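3.2 Collecting demonstrations by remote control

All demonstrations were recorded in simulation. The operator wore a headset and held one controller in each hand, and the motion of each controller was mapped to the matching arm of the robot. The headset view was drawn from a point above the robot's upper body, so that both grippers stayed in sight during most of a reach. We call this set-up Lekota. It builds on the control layer of our earlier system, Sonier, and leaves its joint limits and collision checks unchanged.

Two operators, one of them the second author (Nkuna), recorded 111 demonstrations between them. Each had 30 minutes of free practice before recording began. Operators were told which object to fetch and where to put it, but were given no advice on which arm to use or how to approach. An episode began when the operator pressed a foot switch and ended when the switch was pressed again.

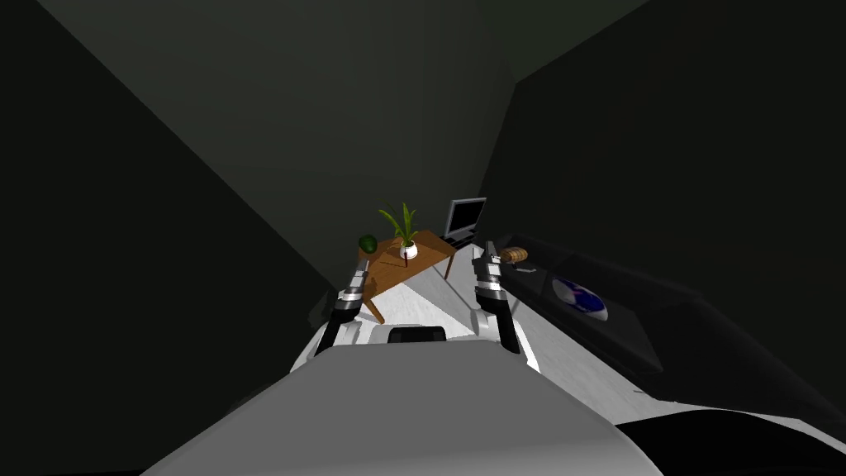
Figure 4. Operator's view in the Uvomel room. The potted plant and a dark green round object are on the wooden table; the bread and the round dish are on the dark counter to the right.

Hand and arm poses were logged at every simulation step, together with the gripper commands and the view sent to the headset. Pauses at the start and end of an episode were trimmed. Pauses within an episode were kept -- operators often stopped before closing the gripper, and an early policy trained without these pauses tended to close too soon.

Six demonstrations were dropped after a first check by Kovács: in four the tracking of a controller was lost, and in two the wrong object was fetched. Failed grasps followed by a second attempt were kept, as they show the policy how to recover from a miss.

The main weakness of remote control in this setting is the lack of touch. Operators had to judge contact by eye, and depth was hard to read where a dark object lay against a dark surface. Raising the room light would have eased the task, but we left it unchanged so that the views matched those used in testing. A comparison with demonstrations given by hand, on the physical arms at Skultarton, follows in Section 3.3.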